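**Washing old plush toys – machine or by hand?**

**zdislava_d**
I have a box of stuffed animals that sat in my mother's attic in Taltadberg for years. They smell musty and a few are dusty, but I don't see mold. I'd like to pass them on to my sister's kids before September. Some labels say surface wash only, some have no label left. Can I put them in the machine, or will that ruin them?

**Rostislav K.**
Machine, cold, gentle cycle, each one in a tied pillowcase. Half the normal detergent and no softener. I've done it this way for years and lost one ear, which I sewed back on.

Check the seams first. If you can get a fingertip into a gap, close it before washing or you'll be picking stuffing out of the filter.

**afia_amissah**
I disagree on the machine for anything without a label. You don't know what is inside. Older ones can have foam crumbs or sawdust, and neither one takes a soaking well. I surface clean those: lukewarm water, a drop of dish soap, a soft brush, then wipe with a damp cloth. White fur needs two passes most of the time, and I do light and dark areas with separate cloths. 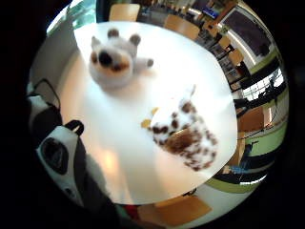 Drying takes longer than people think. The outside feels fine after a day and the middle can still be damp, and then the smell comes back worse. I leave mine on a rack by a fan for two full days and turn them in the morning and at night.

**Rostislav K.**
Sawdust, fine, I'll give you that one. But brushing the outside won't get a musty smell out of the filling. You're cleaning the half inch you can see.

**afia_amissah**
For smell I use baking soda. Toy in a bag, a few spoonfuls, shake, leave overnight, vacuum with the brush attachment. Repeat if needed. It's slow but I haven't wrecked a toy with it yet.

**B. Sýkora**
On dryers – don't, unless yours has a no-heat setting. Synthetic fur goes frizzy at the tips and it can't be brushed back. Mine is an old Leron and even "low" is too hot.

For matted fur use a pet slicker brush when the toy is dry. Short strokes, hold the fabric down with your other hand.

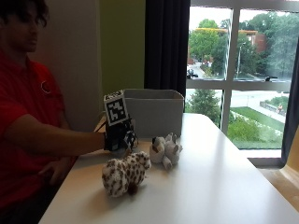

Montserrat Robles here, and I'd argue the spin speed matters more than heat. My machine defaults to 1,000 and that's what bunched up the stuffing in two of ours. I dropped it to the lowest setting and the next batch kept its shape. Squeeze them in a towel afterward to make up for it.

**B. Sýkora**
Fair point, I hand wash so I never had that.

**zdislava_d**
Thanks all. I felt through the box tonight. Three of them crunch when I press them, so those get the baking soda. The rest feel like ordinary polyester and I'll try one in a pillowcase on the lowest spin before I do the others. Does it matter if the eyes are glued?

**Rostislav K.**
Cold water is usually OK for glued eyes. Tug each one first. If it moves, take it off and sew on a new one, or embroider it if the kids are under three.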